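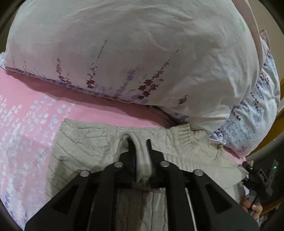
Section 4: Folding knitwear with the Trorkus hand units

4.1 Before your shift

You used to fold sweaters. Under the Kirnside linen and knitwear program you still fold sweaters, only now you do it with a gripper in your hand while the system learns the job from you. Your title stays the same. Your quota is 50 folds per shift, down from 183 by hand, which tells you how the company rates your thumbs.

1. Sign out 2 hand units from the Rornano cabinet and write the unit numbers on your shift card.
2. Squeeze each trigger fully and let go. The jaws should open without sticking.
3. Lay the garment on the bed, below the pillows. Leave the pillows where they are.

Note: Patterned bedding is allowed. The Tomaszewski site asked for plain gray and was turned down.

4.2 Making the fold

4. Pinch one layer of knit near an edge. Cable knit is thick, so take a small bite.
5. Lift, carry the edge over, lower it and release. Bring in the second unit for wide pieces.
6. Open the jaws wide before backing away from the garment.

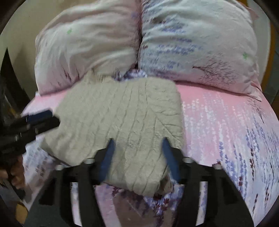 Figure 4-2. Cable knit folded into a bundle, jaws open over the near part.

7. If the bundle is lopsided, leave it. Lopsided folds are logged like any other – the neat freaks among you have been warned.

Caution: Do not put down the unit and fix the fold with your fingers. The log will show a sweater that straightened itself, and someone will have to call you.

Caution: Keep the free hand clear of the linkage arms. They pinch.

4.3 Breaks and pay

Time spent re-folding counts as work. So does waiting for a unit to reconnect, a right the December crew won after a long morning of waiting. If your wrist aches, stop and enter code 752. The code goes to your shift lead, who has hands too.

Revised Feb 20, 2019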